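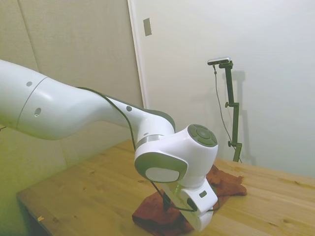

A white robot arm lowers its gripper onto a crumpled reddish-brown cloth.

Home DRY BULK Small Ships, Long Waits

Small Ships, Long Waits

The short-sea bulk trade has never paid much attention to fashion. Its cargoes are grain, fertilizer, stone and scrap, and its ships are mostly older than the people who crew them. What has changed in the past two years is the time those ships spend doing nothing.

Urszula Pawłowska has chartered coasters for Brandcombe since the firm had one desk and a fax machine. Her records for the port of Orkden show 302 calls last year. In 101 of them the ship waited more than a full day for a berth.

"Owners used to shrug at that," she says. "Fuel was cheap and a day at anchor was a day's rest. Now they want it in the rate."

Getting it into the rate is the hard part. Most of this business is still fixed on voyage terms, with demurrage that was set when daily costs were much lower. A shipper with a regular program of fertilizer cargoes will not reopen a contract in the middle of the season. Owners who push too hard lose the August grain, and the August grain pays for the winter.

Carrillo, which runs 33 ships under 6,000 tons, has taken a different line. It no longer quotes for Orkden unless the shipper accepts waiting time from the moment the vessel tenders notice, berth or no berth. The company lost two contracts over it in the first quarter. One has since come back.

The port's answer is a booking system called Tiniment, which gives each ship an arrival slot and asks it to slow down if the berth is not ready. Masters like the idea. Charter parties are less friendly to it, as many still oblige the ship to proceed with all convenient speed, and a master who eases back to save fuel may find the owner in breach.

Pawłowska has been adding a slow-steaming clause by hand to every fixture she can. Some 201 voyages now carry it. Receivers sign it more readily than traders do, she says, and the smaller mills sign without asking what it means.

A second berth at Orkden has been promised for next year. The dredging contract has not been let.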